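3. Household practice and the reuse of table linen

3.1 Setting and households

The interviews were carried out in Pedholm and Listwood, two neighbouring suburbs that share a shopping strip, a library and a bus line. Both were built up after the carpet mill opened, and many of the older houses still have the original eat-in kitchen with a laundry off the back. We spoke with people in 20 households. All of them ate at least one shared meal a day at home, and all of them used some kind of cloth on the table for at least part of the week. Households that used only placemats were left out of this part of the study and are dealt with in Section 5.

Each household was visited twice. The first visit was a sit-down interview in the kitchen or dining room. The second was timed to fall on a day when washing was being done, so that the interviewer could follow the cloths from the table to the machine and back to the cupboard. Lakshmi Mudaliar did most of the first visits and Said Ramadan most of the second. Interviews were held in English, Tamil or Arabic, as the household preferred, and notes were written up the same evening.

3.2 What counts as a tablecloth

We had started with a fairly narrow idea of a tablecloth: a woven piece made and sold for the purpose, with hemmed edges, sized to hang over the sides of a table. This did not last past the first few visits. People counted bed sheets, lengths of curtain fabric, beach towels, flannelette and vinyl by the metre. One woman in Listwood used a picnic rug all winter and called it the tablecloth without hesitation. Her son called it the rug. When we asked people to bring out "all the tablecloths", they usually brought out the good ones, and the everyday cloth had to be asked about separately because it was already on the table.

We have therefore used the word for any textile that is spread on a table for meals or for preparing food, and that the household expects to take off and wash. Vinyl and oilcloth are included where people wiped them down and put them away, and excluded where they were tacked or clipped in place for good.

3.3 Soft and heavy cloths

Smooth cotton and polyester blends were the most common everyday cloths in both suburbs. A smaller group of households preferred something softer and thicker. The reasons given were mostly about noise and about protecting the surface underneath. Bowls and lids do not clatter on a thick cloth, and a hot dish can be put down for a moment without anyone running for a trivet. Several people also said that a thick cloth stays where it is put, which matters with small children at the table.

The drawbacks were drying time and lint. A heavy cloth washed in September might be out on the line for most of the day, and in a wet week it went over the backs of chairs. Dark clothes could not go in the same load. Colour was less of a worry than we had expected. People who owned pink, yellow or pale blue cloths washed them with the towels and accepted some fading.

Pattern came up more than we had planned for. Checks and grids were liked for practical reasons: crumbs and small marks show less than they do on a plain cloth, and the lines help in getting the cloth straight. Ajith Amin, who helped with the coding of the interviews, noted that people who folded their cloths along a printed line tended to store them in a stack, while those with plain or floral cloths were more likely to roll or stuff them.

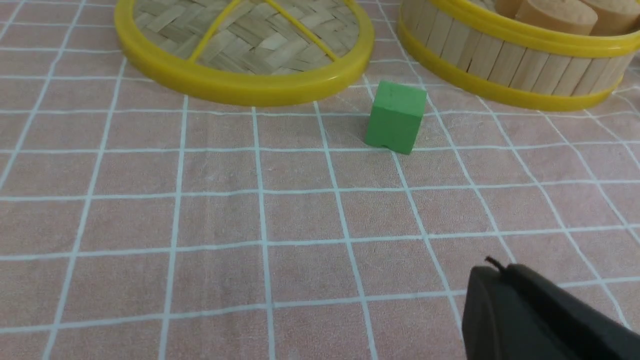

Figure 4. Pink cloth with a light grid and a soft, towel-like surface, with a bamboo steamer lid resting on it.

3.4 Washing and rotation

Most households kept between two and four cloths in regular use and changed them when they looked dirty. Fixed routines were uncommon. Where there was one, it was tied to some other chore, such as changing the beds or putting out the bins. Spills were dealt with on the spot with a damp sponge, and the cloth was turned around or turned over before it was washed. In 6 households the cloth was turned at least once between washes as a matter of course.

Water temperature was a point of disagreement within families. Older members tended to favour a hot wash for anything that had been near food. Younger adults used a cold cycle and, if asked, pointed to the power bill. Stains from turmeric, beetroot and tomato were treated before washing in nearly every household, usually with dish soap and sunlight. Bleach was rare and was kept for white cloths.

3.5 End of use

Very few cloths were thrown out whole. Worn cloths went under a better one as padding, then to the shed or the car, then into the rag bag. Thick cloths had a longer second life than thin ones and were often cut down for cleaning. One man in Pedholm had cut a single cloth into floor rags, a dog towel and a cover for his sewing machine, and could still show us all the pieces.

Good cloths followed a different path. They were kept long after they stopped being used, and were passed on at weddings or when a parent moved into care. We return to these in Section 4.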